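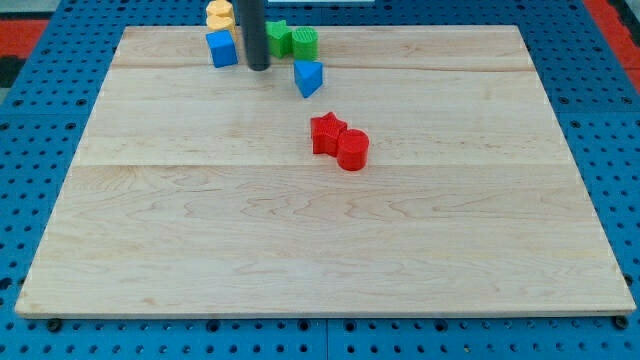

2022-12-07, Stesdale shop, bench 2

Maple-colored top, back on the perforated table after the second coat. Grain on the lower half is wilder than I expected from the Briem planks. The dark streaks run lengthwise and took the oil unevenly at first; wiped back and recoated. Color now acceptable.

Seams: the two glue lines I can find are the one near the back edge and the one about a third of the way down. Both closed. Fingernail does not catch on either. Ran the straightedge across both, no light under it. The October panel opened at the rear seam within 11 days, so check this one again before it goes to Drerkside.

Front lip left thin. Sanded by hand, 60 grit and up. Do not put the router on it, there is not enough material.

Mass 2,566 g before oil. Did not reweigh after. Should have.

Bolts under the front corners: the board was rocking on the left one. Backed it off a quarter turn. Still a trace of movement when pressed hard at that corner, none in normal use. Table holes are fine, no need to move anything.

Toy blocks are the shape-sorter set. Keep them toward the back edge so the front stays clear for wiping down. Lift the blue cube, don't slide it. Finish will mark for another week at least.

To do: reweigh, recheck rear seam, order oil from Plivcombe, log the batch under 1,189.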